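# Chapter 4: What Goes in the Bin

When I started cleaning offices, the woman who trained me, Paloma Benavides, handed me a roll of liners and told me I'd learn more about a building from its wastebaskets than from any floor plan. I thought she was being dramatic. I was nineteen and I wanted to get on to the floor machines, which looked like fun. She kept me on baskets for two weeks.

I've come around to her way of thinking, and that's why this chapter comes before the ones on floors and glass. Most of you will spend more of your shift on small bins than on anything else in this book. You'll empty them half asleep. You'll empty them with somebody still sitting at the desk, talking on the phone, swinging one foot about an inch from your hand. So let's get good at it.

## 4.1 The small bin and its job

A deskside basket is a short stop. Paper, wrappers, the sleeve off a coffee cup, a pen that gave up. It holds very little, and people treat it as if it holds nothing at all, so it fills with air: crumpled bags, puffed-up packaging, boxes nobody flattened. I once weighed the trash from a whole floor at the Lirton building, because I was curious and had a luggage scale in my car. There were 439 baskets on my sheet for the week and I'd guess most of what I carried out was empty space with a little plastic around it.

That matters to you for a plain reason. If you know a basket is mostly air, you can press it down (from the outside of the liner, please, never with your hand inside) and get several desks' worth into one bag on your cart. Fewer trips to the dock. Your knees will thank you.

Now, where the basket sits. Look for it beside the desk or tucked up against the side cabinet, usually on whichever side the person writes with. After a while you'll reach for it without looking, and that's exactly when you'll kick it over. Put it back where you found it. I mean the same spot, not the same general neighborhood – people drop things into a basket by habit, and if you've moved it a foot they'll be dropping things on the floor all the next day. Guess who picks those up.

In many open offices the desks are numbered, and I'm a big fan of this. If a desk has a number on its leg or its edge, use it on your sheet. "Desk 12, liner torn" is a note the next shift can do something with. "Desk by the window, kind of near the plant" isn't.
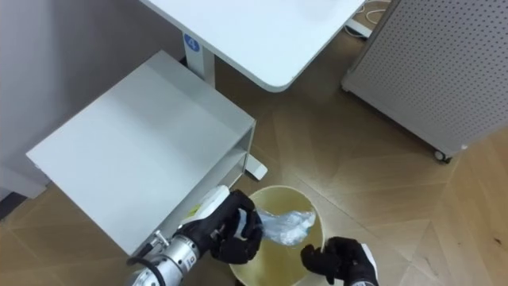

*Figure 4.1. A deskside wastebasket with a crumpled clear plastic bag in it, and a white package held near the rim. The number is on the desk leg.*

Clear plastic like the bag in Figure 4.1 is what I find more than anything else, and it's a nuisance in its own quiet way. It springs back. It sticks to your glove. It also hides things, even when you can see through it, because a lot of folds add up to a blur. I've found a set of keys, a phone charger and somebody's wedding invitation under bags like that. Give the basket a little shake and a good look before you tip it.

## 4.2 Trash, recycling, or leave it alone?

You'll meet three kinds of stuff at a desk, and you have to sort them fast.

The first is what's in the basket. It's trash, you take it. If your site sorts at the desk, there'll be a second basket and a rule about it, and the rule will be posted in the supply closet. Read it on your first night. At Guvance the thin film went in with the trash and rigid plastic went in with the recycling, while a building two blocks over did something different, and I had both on the same route for a whole winter. I taped a card to my cart handle. It's still the best idea I've had in this line of work.

The second kind is what's on the floor next to the basket. This is where new people get into trouble. A balled-up napkin that missed, sure, take it. A flattened carton leaning on the cabinet with nothing written on it? I leave it. Somebody may be saving it for a return. Some offices use a sticker or a note that says "trash," and without one I don't touch anything bigger than my fist.

The third kind is what's on the desk, or on top of the side cabinet, or on that handy open shelf underneath. You leave it alone. All of it! I don't care if it's an empty wrapper sitting on its own with crumbs coming out. The day you tidy up a wrapper is the day it had a phone number on the back.

Packages get a paragraph to themselves. A small packet or pouch can look empty and not be. Feel it through the glove before you let it go with the rest. If it's sitting in the basket, it's been thrown away and I take it, but if it's got weight to it and it's still sealed, I set it on the desk and write a line on the sheet. In December, when everyone's getting deliveries at work, I do this maybe twice a night. I've had thank-you notes over it. I've also had people throw the same sealed packet out again the next day, which is their business.

## 4.3 Gloves, hands and reach

You'll wear gloves for every basket. Pick a pair with some grip in the fingers, because slick gloves and slick plastic are a bad match, and check the fingertips for splits before you start.

Reach for the rim or the liner's edge. Don't go down into the middle. I know I've just told you to look for keys, and the way you look is by tilting the basket toward the light and letting the loose stuff slide. Broken glass doesn't announce itself, and neither does a box cutter blade.

As for lining: not every basket gets a new liner every night. Around 200 liners come in one of the cartons I order, and a careless crew can burn through a carton before the week's out. If the liner's dry and clean, empty it and fold it back over the rim. If it's sticky, or smells, or there's been food in it, swap it.

Before you go on to 4.4, take a walk through wherever you live and look in every wastebasket there. Write down what you find and how full each one looks before and after you press it down.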